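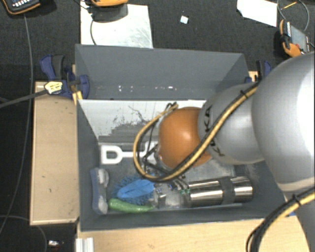
Gunatville Household Word List

A list of everyday names for things found in the home, collected from adults who grew up in or near Gunatville and Bernton. Each row gives one object, the words people use for it, and where the speaker learned the word. It is meant for people working on regional vocabulary, dictionary notes or school materials.

Contents

words.csv: the main table, one row per object and speaker
speakers.csv: age band, town and first language of each speaker
prompts.txt: the questions read aloud in the interviews
notes/: typed interview notes, one file per speaker
CHANGES: what was edited between versions

Columns in words.csv

object_id: short code, for example K07 for the seventh kitchen item
room: kitchen, bath, laundry, yard or other
answer: the word as the speaker said it, in plain spelling
second: any other word the speaker offered, blank if none
learned: home, school, work or unsure
speaker_id: matches speakers.csv

How the words were collected

Chiyo Kamata and Daichi Imai ran 39 interviews, most of them at the speaker's kitchen table. Every speaker got the same 60 prompts in the same order. The prompts describe what a thing is used for and never name it ("What do you call the thing you drain noodles in?"). Speakers could skip a prompt. A skipped prompt is left blank in the answer column, and "don't know" is entered as DK.

Interviews were typed up by Khrystyna-Mariia Savchuk. Spelling follows the first dictionary form where there is one. Words with no dictionary form were spelled the way the speaker asked for.

Known problems

The Bernton speakers are older than the Gunatville speakers. Differences between the towns may be differences in age.

Prompt 29 was read in two versions. Early speakers heard "the cloth you wipe up with" and later ones heard "the cloth for the dishes." The answers should not be pooled. The version column in notes/ says which one was used.

The yard section is thin. Several speakers live in apartments and skipped most of it.

"Unsure" in the learned column was sometimes entered when the question was not asked. We have fixed the cases we could find in the notes.

Privacy

Names, street addresses and employers have been taken out. Please don't try to match speakers to real people. If you recognize yourself and want your answers removed, write to Ayane Nagano and the rows will be left out of the next version.

Use

Free for teaching and research. Credit the list by name and give the version number. The notes may be quoted in short passages. Ask first if you want to reprint a whole interview.

Contacts

Word list and speakers: Ayane Nagano
File format and corrections: Yoshinori Minami

Last edited 5th October. The next version will add the Bermúdez interviews, which are still being typed.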